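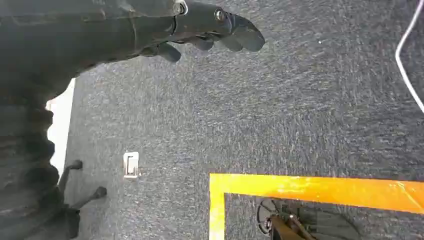
Week 17 of the hand build at Ternara. I still don't think we needed fingers. A suction cup would pick up everything on our list.

Mircea says fingers are "more general". General at what? On Thursday it managed a sponge, 18 tries, four of them decent.

Cost so far is some 700 quid, mostly motors. Two of the knuckle screws work loose every session and I'm the one who tightens them.

Also the tape on the carpet marks where people aren't meant to stand. Guess where everyone stands.

Roxana wants it to open the workshop door by May. I've seen it try a door handle - I'd keep your keys.

To those asking, no, I won't be sharing the files yet. The thumb needs redoing first and Mircea has "ideas" about the wrist.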